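Cloveo Support -- Ticket 782
Subject: Guest roles shown twice on actor profiles, years of activity wrong
Opened: 28/01/2013
Product: Cloveo profile manager, with Javel import
Status: Solved, waiting for confirmation

Original message

Good morning. I maintain a small site with profiles of television actors and actresses, all in Cloveo. We have 2,794 profiles at present. Yesterday evening I made the usual import of credits with Javel and it finished with no error, but now many actresses have the same guest role two times in the filmography. For example, everybody who was in the second season of Itton is listed once as "Itton (guest)" and once more as "Itton (recurring)", with the same year.

Also the line "Active years" at the top of the biography has changed. One actress who began to work in 1988 is now active from 1998 only. I did not touch these fields by hand.

What I have tried already:
Cleared the page cache. No change.
Opened the profile in another browser. Same result.
Made the import again for one profile only. Now the role is there three times, so I stopped.

I would be thankful for an answer soon, readers are starting to write to us about it.

Reply from support

Thank you for the clear description. Please do not run the import again for the moment. Can you tell us which version of Javel you have, and if the option "Match by role type" is ticked? You find it under Settings, Import, Credits. Please send also the import log, it is kept on the server for 4 days and after this it is deleted.

Reply from customer

The option is ticked. I don't remember to have ticked it, maybe it came with the update. The version number I can't see anywhere, the box where it should be is empty. The log is from our second server, which is called Colombo. The files are added to the ticket.
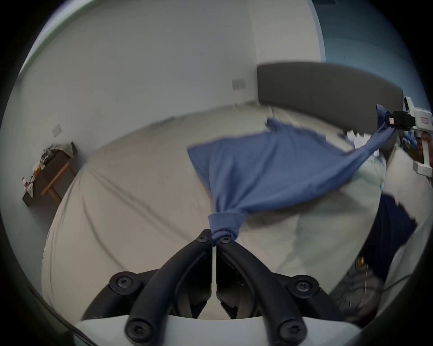
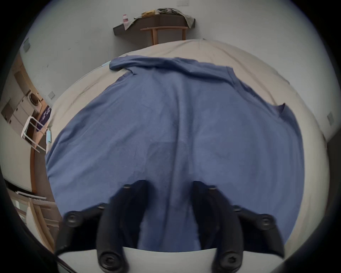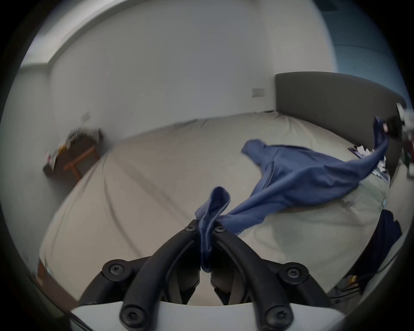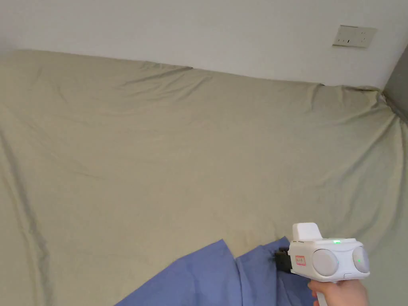 Beige sheet, with blue T-shirt in the second

Reply from support

We have read the log. With "Match by role type" switched on, the import takes "guest" and "recurring" as two separate credits, even when the series, the year and the actor are the same. In your log there are 31 profiles with this problem. The active years are calculated again from the first credit that has a role type, and older credits often have none. So the years before are ignored.

Please do this, in this order:
Make a backup of the profiles.
Take away the tick from "Match by role type" and save.
Go to Tools, Credits, Merge duplicates. Choose "Keep the older entry".
Press "Recalculate years" -- this can take some minutes, please leave the window open.

Reply from customer

I did the steps. The double roles are gone and the triple one also. The years are correct on all profiles that I opened, except one. There it says "Active years: 0 to present". This actress has only voice work in her list, if it helps you.

Reply from support

Yes, it helps. Voice credits without a year are read as zero. Please write the first year by hand in the field "Career start" and lock it with the small key next to it. A correction is planned for the February release of Javel. We leave the ticket open until you have made one more import.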